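Courses > Robotics Laboratory > Handouts > Unit 6: Fault Analysis
Last updated 3 March 2023
Reading time: 6 min

Unit 6. A cable fault in a bin-picking cell

These notes go with the second lecture on fault analysis. They cover one failure, an intermittent loss of the gripper signal during bin picking, and the reasoning that led to its cause. Read Unit 5 (protective stops and restart conditions) first. The log extracts are in the course folder under Genholm, the name of the cell.

6.1 The task

The Genholm cell picks mixed household items out of a bin with a two-finger gripper. Each cycle has five phases: look, approach, close, lift, release. The cell controller runs a supervisor program called Istach, written by Laiba Malik, which checks a set of conditions at the end of each phase. If a condition is not met, Istach either repeats the phase or requests a stop.

The gripper reports its finger opening over a signal line that runs along the outside of the arm with the power line. During the close phase, Istach compares the reported opening with the commanded one. A fully closed gripper means a missed grasp, and the arm retreats and tries again. Any opening above the threshold counts as an item held.

6.2 The failure

The run under study was planned for 800 picks. At pick 2 the cell reported an item held, lifted, moved to the release position and opened the fingers over nothing. The operator, Faisal Afridi, recorded it as a slipped item. The same thing then happened at irregular intervals. Later in the run the arm lifted with the fingers still partly open around an object, dragged it against the side of the bin and continued until the force limit tripped.

The controller entered a protective stop. Afridi acknowledged it from the pendant, looked into the bin, found no damage and restarted. The same stop occurred again less than a minute later. He then ended the run and locked out the cell, as the lab rules require after a repeated stop with no known cause.

Two separate faults should be kept apart when you read the log:

(a) the cell believed it held an item when it did not;
(b) the arm moved while the true state of the fingers was unknown.

Fault (a) costs time. Fault (b) is a safety matter, and most of the lecture is spent on it.

6.3 First explanations

Three causes were proposed on the day.

Slippage. Small fingertips on smooth packaging do slip. A slip during the lift, however, should show as a change in reported opening, with the fingers closing further once the item leaves them. The log showed a constant value through the whole lift, identical to the last digit. A real sensor reading has noise in it.

Perception. Iqra Rind replayed the stored camera data through the grasp planner. Clear plastic gave poor depth readings, as expected, and some of the planned grasps were weak. The failed cycles were not grouped on those items. Opaque items with good depth data failed as well.

Gripper wear. The fingers were taken off, measured and refitted. Both were within tolerance.

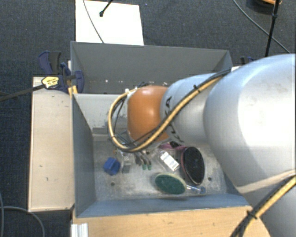
The constant value was the useful clue. When the signal line drops out, the gripper driver keeps the last valid reading and continues to pass it on. It also sets a flag to say the reading is old. Istach did not read the flag. A dropout just before the fingers finished closing would therefore leave a plausible opening in memory, and the supervisor would accept it as a grasp.

6.4 Locating the dropout

Subbarao Varma sorted every old-reading flag in the log by arm pose. Of the 857 flags recorded, nearly all fell in poses where the wrist was turned toward one end of its range and the arm was reaching low. In those poses the cable bundle around the wrist has the least slack.

The test that followed was simple. With the cell in reduced-speed mode and the gripper power isolated, the wrist was rotated slowly through its range while a meter watched the signal line for continuity. The line opened near the end of the range and closed again on the way back. Flexing the bundle by hand, with the arm stopped and locked out, gave the same result close to a cable tie. When the jacket was opened, one conductor was found broken inside intact insulation.

Note the order of the tests. Sorting the log cost nothing and required no one near the arm. The hand test came last and only under lockout.

6.5 Why the conductor broke

The bundle had been tied down tightly at a point where it needed to move. A tie of this sort turns a long, gentle bend into a short, sharp one, and the copper works back and forth at the edge of the tie until it fails. Jacket damage may come much later or not at all, so a visual check will pass a cable in this state.

Tarcísio Sampaio's cable routing sheet (Niazi revision) gives the correct layout: fixed points on the rigid links only, a free loop across each joint, and slack checked at both ends of joint travel. The earlier sheet checked slack at the home pose alone.

6.6 Corrections

Hardware: the signal cable was replaced with a high-flex type and routed to the new sheet. A Plekgate strain relief was fitted at the connector.

Software: Istach now treats an old reading as no reading. If the flag is set at any point from close to release, the arm stops in place and holds its finger force. Malik's first version opened the fingers on this condition – a poor choice with an item in the air.

Procedure: a restart after a protective stop now requires a written cause. "Item slipped" is accepted only with a matching change in the reported opening.

6.7 Before the lab session

Work through the log up to the first protective stop and mark each cycle in which the reported opening stays constant during the lift. Compare your marks with the flag column. Then write a short paragraph on whether the first restart should have been permitted under the rules in Unit 5, and cite the rule you rely on.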